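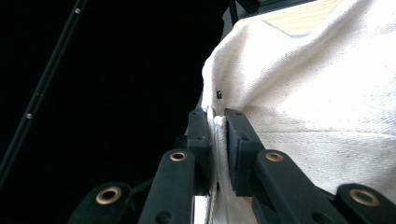
Prilix hand-held grippers, reviewed after two months

Posted 15 Apr 2023

The Prilix is a gripper you hold and squeeze yourself. You do the job with it, a camera on the gripper records what the jaws see, and the recording is used to teach an arm fitted with the same fingers. We bought 2 of them from Hoso to replace a remote-control setup that took far too long for anything made of cloth.

Our work is soft goods, mainly canvas caps and bags. With the old joysticks a good operator managed 17 usable recordings in a morning. Holding the Prilix, the same operator has done 400 in a week and was less tired at the end of it.

Build

The body is matte black plastic with brass rings at the pivots. It looks plain and feels solid enough. One of ours had a little side play in the left finger out of the box, which went after I tightened the screws. The foam pads are the part that wears. Keep a spare set in the drawer, and change both sides together or the jaws close unevenly.

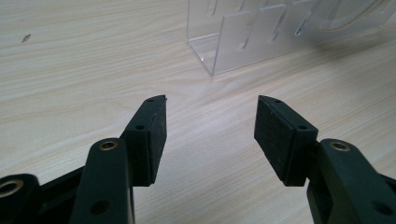 Grip on fabric

This is what we bought it for, and it does well. Heavy canvas folds between the pads and stays there when you lift. You feel through the handle when you have caught one layer and when you have caught two, and the joysticks gave us none of that. Thin lining is harder. It tends to slide off the foam unless you take a good deep pinch.

Working with one in each hand takes practice. New people cross the fingers over each other, or hold one gripper so that it blocks the view of the other. I tell them to slow down and keep their elbows out. 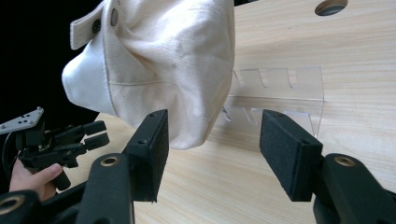
Anyone with small hands should try the handle before ordering. The squeeze is stiff for the last part of its travel, and after an hour it shows in the recordings: the jaws start closing late. We swap over every half hour now.

The cable is too short. It reaches across our table but leaves nothing for turning a large item round – I have ordered an extension. 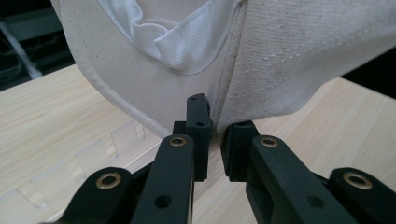

Clear plastic is the other weak spot. People knock our slotted trays more often than they expect to, and a recording with a knocked tray goes in the bin. I put that down to the width of the fingers, and a slimmer set would help.

The software is basic. It cuts the session into separate clips and names them, and it has coped with almost 4000 clips without losing any. Deleting a bad one takes too many clicks.

Four stars out of five. I would buy the pair again for cloth. For small hard parts I would wait for narrower fingers, which Hoso's shop page lists for July.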